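Lollora lab, notebook, cell 2
Dec 8, 2018

Today I was writing again the rules for the two-arm cell, because the old sheet was made when we had one arm and it doesn't fit any more. I keep the old sheet in the folder for comparison.

The first point is the cables. The Varnel checklist says only "cables secured", and this can be understood in many ways. In our cell each arm has a long purple cable with a free loop, and the loop must stay long enough for the wrist to turn. So I write it so: zip tie on the upper link, free loop after the tie, and the loop must not reach the fingers in any pose of the program.
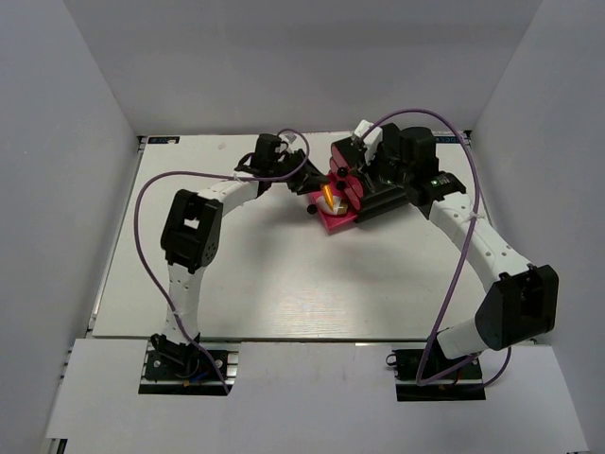
Reading time: 2 min

Second point, the shared zone. Both arms can reach the center of the board, and this is where we put the tray. The rule until now was "one arm waits". I want it stronger: the waiting arm goes back to its own side before the other one closes on a part. If both grippers must be at the tray together, the speed is limited to 60 percent of the normal setting, and one person stays at the stop button and does nothing else. Hashemi has a similar rule in their handbook and I took part of the wording from there.

Third point, loose small parts. Before each run, write down which parts are inside the walls. After the run, compare. Small round parts can roll to the base plates, and I don't want to find them with a joint.

Fourth, glossy parts. For these we need a separate line on the sheet. Wipe the face with a dry cloth before the run, and look at the finger pads for wear at the upper border. A pad with a worn edge may be used for setup, but not for a recorded test. 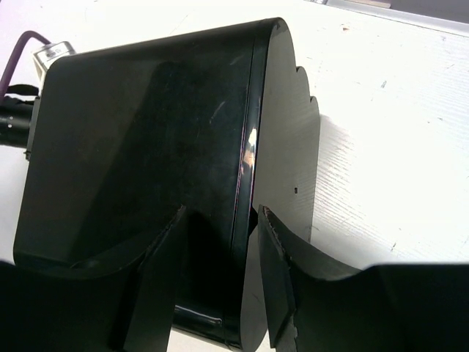
I also want a limit for the closing force on shiny housings, written as a number in the sheet and not kept in someone's memory. For the moment the value is the one from the Trirnmont procedure, 3 steps below the default. I am not sure it is right for tall parts that stand upright, they can tip when one finger touches earlier than the other. To check: close slowly, stop at first contact, look at both sides, then continue.

The cycle counter was at 2,094 when I started writing. Please note the counter at every pad change, the last change has no entry and I can't say how old these pads are.

Open questions:
Who may change the speed limit, the operator or only the person responsible for the cell?
Does the setup mode need its own page?
Review of the sheet is in February, comments before this please directly on the paper copy, with initials.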